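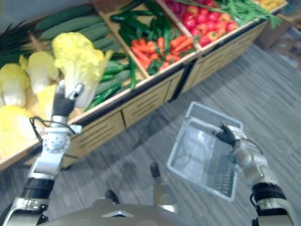 Kiran Chaudhary wrote in to say that unit prices are a waste of time, that the shelf tags at Zuvow already tell you what's on special, and that anyone who needs a notebook to buy groceries has too much free time.

Fair enough on the notebook. I'm less sure about the tags. A yellow tag tells you the store would like you to notice something. Whether it's cheaper than last month is a separate question, and the tag won't answer it. So this page is about keeping a price book, which is the dullest money-saving trick I know and the only one I still use.

What you need

A small notebook or a plain spreadsheet, a pen that works in a cold aisle, and the calculator on your phone. I tried Clatano for a while, which promises to do all this by scanning your receipts. It read "CABB NAPA" as cable and filed it under home repair. Maybe it has gotten better. I went back to paper.

Step 1. Pick what goes in

Don't write down everything. Go through your last few receipts and mark what shows up again and again. For most households that's milk, eggs, bread, rice, oil, coffee, a few vegetables and whatever the kids will eat. Leave out the jar of capers. My own book has 103 lines and that's too many. I haven't looked at the back pages since January.

Step 2. Set up the page

Give each item its own line, with room for the date, the store, the size, the price and the unit price. Choose one unit per item and stick to it. If you write rice by the pound on one trip and by the ounce on the next, you'll do the math wrong in the aisle. I have.

Step 3. Work out the real unit price

Price divided by weight. Stores print this on the tag in tiny type, and it's usually right, but look at which unit they used. I've seen two sizes of the same coffee side by side, one priced per ounce and the other per pound. I don't think that was done to help me.

Vegetables need more care. "Each" and "per pound" are hard to compare unless you put the thing on a scale. Cabbage is the worst of them. A big head at a flat price can be a bargain, and a small one at the same flat price is not, so if they're sold by the each, weigh a couple and take the heavy one. If they're sold by the pound, size doesn't matter, and you should think about what you'll really eat before it goes limp in the drawer.

Step 4. Write down ordinary prices first

People start a price book during a sale and then have nothing to compare it with. Spend a few weeks writing down what things cost on a normal day. It's boring. Do it anyway.

Step 5. Check the specials

Now the tags get interesting. My store ran a "2 for" deal on canned tomatoes, big sign, end of the aisle. The book said I'd paid 38 cents less a can the month before with no sign at all. Other deals hold up fine, and when one does, I buy extra if it keeps.

Also read the small print. Plenty of these offers give you the same price if you buy only one.

Step 6. Decide if a second store is worth it

The Hassanpour market in Clasimham beats Zuvow on greens and loses badly on dairy. I go there when I'm already out that way. Driving across town to save on lettuce makes no sense to me, whatever the coupon sites say, and none of them seem to subtract the gas.

How much will you save?

I don't know, and I'd be wary of any page that gives you a percentage. It depends on what you buy and how much of it you were overpaying for. If your book shows after a season that your usual store is cheapest on nearly everything, stop keeping it and go with Kiran's method.

Last updated 27/10/2018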